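Section 6. Recording costs and preparing a bill of costs

6.1 Before you start

This section covers the Costs module of Tralari. It explains how to set up fee rates, record time and payments, and produce a bill that can be sent to the other side or filed with the court. It does not cover invoices to your own client, which are dealt with in Section 7.

You need:

A matter that is open and has at least one client attached.
The Costs Editor role. Users with the Costs Viewer role can open a bill but cannot change it.
The fee agreement, signed and saved in the Documents tab of the matter.

Note: The program does not check whether a cost can be recovered under the rules of your court. It sorts and adds up what you enter. The decision to claim an item stays with the lawyer in charge of the matter.

6.2 Choosing the fee basis

1. Open the matter and select Costs, then Fee Basis.

2. Choose one of the following: Hourly, Fixed, Contingency, or Mixed.

3. If you choose Contingency, enter the percentage in the Share field exactly as it appears in the signed agreement. Enter 14 percent as 14, with no percent sign.

4. If you choose Mixed, enter the hourly part first. The Share field stays locked until at least one hourly rate has been saved.

5. In the Applies To list, choose whether the share is worked out before or after case expenses are taken off.

6. Select Save Basis.

Caution: The fee basis cannot be changed once a bill has been locked. To correct a mistake after locking, an administrator must void the bill and start a new one. The voided bill stays in the matter history.

6.3 Setting rates for each timekeeper

1. Go to Costs, then Rates.

2. Select Add Timekeeper and pick a name from the staff list.

3. Enter the hourly rate and the date it takes effect.

4. Repeat for each person who will record time on the matter.

A timekeeper may have more than one rate. The program uses the rate in force on the day the work was done, whatever day the entry was typed. If a rate went up in March, enter it as a second line. Do not type over the first.

Sample rate table:

Timekeeper / Grade / Rate
Lihua Qiu / Attorney / 205.00
Junhao Cheng / Paralegal / 71.00

Note: Time entered for a person with no rate is stored at zero and shown in red in the draft bill. It is not included in the total.

6.4 Recording time

1. Select Costs, then Time, then New Entry.

2. Enter the date, the timekeeper, and the length of time in tenths of an hour.

3. Pick an activity code. The codes are listed in Appendix B.

4. Type a description. The field holds 600 characters. Text past that limit is not saved.

5. Mark the entry Billable or Not Billable.

6. Select Save.

Keep one task to each entry. A phone call and a letter written after it should be two entries, even when both deal with the same point. Courts may reduce entries that group several tasks together, and a grouped entry cannot be split after the bill is locked.

Caution: Descriptions are printed in the bill as typed. Do not include legal advice, settlement figures, or anything else covered by privilege. Use the Private Note field for such details. Private notes are left out of every printed and exported bill.

6.5 Recording payments made for the client

Filing fees, expert fees, copying charges, and travel are entered as disbursements.

1. Select Costs, then Disbursements, then New Item.

2. Enter the payee, the amount, and the date paid. If the item has been billed to you but not yet paid, leave the date blank and check Unpaid.

3. Attach the receipt or invoice. PDF, JPG, and PNG files are accepted.

4. In the Recover From list, choose Opponent, Client, or Split. If you choose Split, enter both amounts. They must add up to the full amount of the item.

5. Select Save.

Note: Items with no receipt attached can be saved, but the draft check described in 6.6 will list them as warnings.

6.6 Creating the draft bill

1. Select Costs, then Bills, then New Draft.

2. Set the start and end dates. Entries outside this range are left out.

3. Choose a layout. Standard lists items by date. Phased groups them by stage of the case.

4. Select Run Check.

5. Review the results. Errors must be fixed before you can go on. Warnings may be accepted by typing a short reason beside each one.

6. Select Build Draft.

The draft opens in a new tab. It carries the word DRAFT on each page until it is locked.

6.7 Review and locking

A bill must be approved by a second user before it is locked. The person who built the draft cannot approve it.

1. In the draft, select Send for Review and choose a reviewer.

2. The reviewer opens the draft from the Tasks page and selects Approve or Return.

3. If the draft is returned, make the changes and repeat from 6.6, step 4.

4. Once it is approved, select Lock Bill.

5. Select Export and choose PDF or spreadsheet.

Caution: Locking the bill does not serve or file it. Check the time limit that applies in your court and record it in the Deadlines tab.

6.8 Recording what was recovered

1. Open the locked bill and select Outcome.

2. Enter the amount agreed or ordered, then the amount received.

3. If the two figures differ, the balance is shown as Outstanding. Leave the outcome open until the balance is paid or written off.

4. Select Apply to Matter. Any shortfall chargeable to the client under the fee agreement is carried to the client ledger.

Section last revised 22 November 2021.

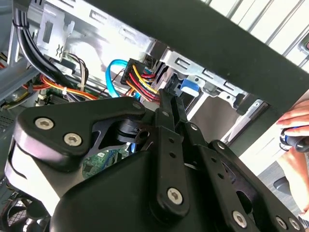

Figure 6-1. Gripper and open desktop computer case.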